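Jotham Counter Basket, Large
Item 1474 – by Vokora

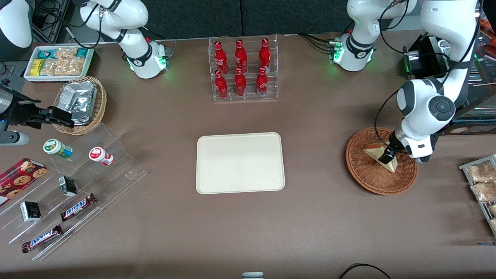

We have carried the Jotham for a good long while now, and it is still the basket we reach for first when somebody writes to ask what to put their rolls in. It is woven from whole willow, with a thick rim that sits nicely in the hand, and it measures 14 inches across the top. That is room enough for a morning's worth of scones or a generous heap of dinner rolls, and it still leaves you space beside the register for the tip jar and the napkins.

The willow comes to us from growers near Arnska, and the weaving is done in the Pavliuk workshop, where they soak the rods overnight and work them while they are soft. You will find small differences in color from one basket to the next – some lean toward honey, some toward a darker tea brown – and we think that is a good part of the charm. If you are ordering a pair and would like them to match, just leave us a note at checkout and we will go through the shelf for you!

Care is easy. Shake out the crumbs at closing time, wipe with a damp cloth, and let it dry well away from the oven. Please don't put it in the dishwasher (we have seen the results, and they are sad). A cotton liner is sold separately and washes beautifully.

Comes with 2 hanging loops and a 2 year promise on the rim and base. Baskets ordered before noon leave us the same afternoon, except in August, when the workshop closes for its summer rest and orders take a little longer.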